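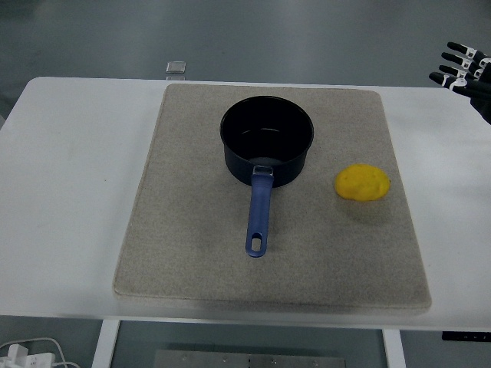 Blue-handled saucepan on a felt mat.

Airport Operations Coordinator, Lonside Regional Airport

Lonside is a small airport with a loyal following, and we're looking for a friendly, steady person to join the operations desk. If you like knowing which flight is due, who is parked where, and why the fuel truck is on the wrong side of the ramp, we would love to hear from you.

You would be working with Milagros Javier, our operations manager, and a crew of 3 other coordinators. The desk handles gate and stand assignments, talks with the tower and the airlines, and keeps the daily log (still partly on paper, we're afraid, though the new Sima system takes over in July). We look after the small cargo field at Casley as well, so you'll need a driver's license and a little patience with the road out there.

Experience in an airport, a dispatch office or a busy front desk of any kind is welcome, and we'll gladly train the right person in the rest. Shifts rotate and include early mornings, weekends and some holidays. You can expect up to 96 hours of paid training before your first shift on your own, plus health coverage and free parking.

Please send a resume and a short letter telling us a bit about yourself to Milagros Javier, Operations Office, quoting job number 1078. Applications close Sunday, September 20, 2020.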